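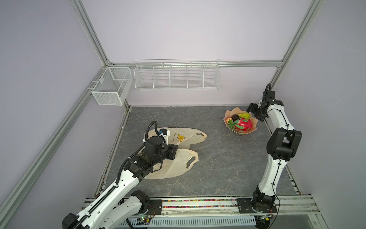 **How early can the main stage PA be switched on?**
At 10:00 on show day, once the stage manager has signed the power sheet and the delay towers are clear of riggers.

## 4. Main stage sound: set-up and line check

This section covers the main stage at the Damthorpe site. The second stage uses a smaller system and is dealt with in section 5. Read section 3 (power distribution) first.

### 4.1 Before you start

- The stage has a capacity of 1,000 in front of the barrier line. Delay towers are fitted for every show, whatever the ticket count.
- The system processor holds two presets: *Voltidville A* for live bands and *Voltidville B* for DJ sets and sound-system acts. Preset B has a higher sub level and a lower limiter threshold.
- Keep the stage plot and the input list at the monitor desk. A second copy goes to front of house.

> **Caution:** Do not load a preset while the amplifiers are on. The change of crossover settings can send full-range signal to the high-frequency drivers.

### 4.2 Powering up

1. Check that all amplifier channels are muted and all level controls are fully down.
2. Switch on the front-of-house desk and wait for the start-up page to clear.
3. Switch on the monitor desk.
4. Switch on the stage boxes, left side first.
5. Switch on the system processor and load the preset named on the running order.
6. Switch on the amplifiers one rack at a time, leaving 60 seconds between racks.
7. Unmute the left main hang and play pink noise at low level. Repeat for the right hang, the subs, the front fills and each delay tower.

Power down in the reverse order – amplifiers always go off first.

### 4.3 Line check

1. Send one person to the stage with a talkback microphone.
2. Work through the input list in channel order. Scratch each microphone lightly; do not blow into it or strike it.
3. Check each DI box with the instrument unplugged, then with it connected.
4. For DJ acts, check both outputs of the mixer and the spare stereo pair.
5. Check the host's radio microphone from the barrier as well as from centre stage.
6. Mark any dead line on the sheet and move on. Faults are repaired after the full pass.

**Note:** The Vlachou stage boxes number their inputs from zero. Input 0 on the box is channel 1 on the desk.

### 4.4 Setting the delay towers

The Prultport towers take their feed from matrix outputs 5 and 6. Stored delay times are correct only for the marked tower positions. If a tower has been moved, measure again from the main hang and enter the new figure by hand. Save it under a new name.

### 4.5 Changeovers

- Mute the stage before any plug is pulled. The stage manager calls "muted" and waits for a reply.
- Recall the next act's desk scene only after the mute is confirmed.
- Keep playback music on its own pair of channels, outside the mute group.
- Guest engineers may adjust anything on the desk except the matrix outputs and the processor.

Fault reports go to Despina Trajkovski at the production office before the end of the shift. Give the stage, the channel and the time the fault was first heard.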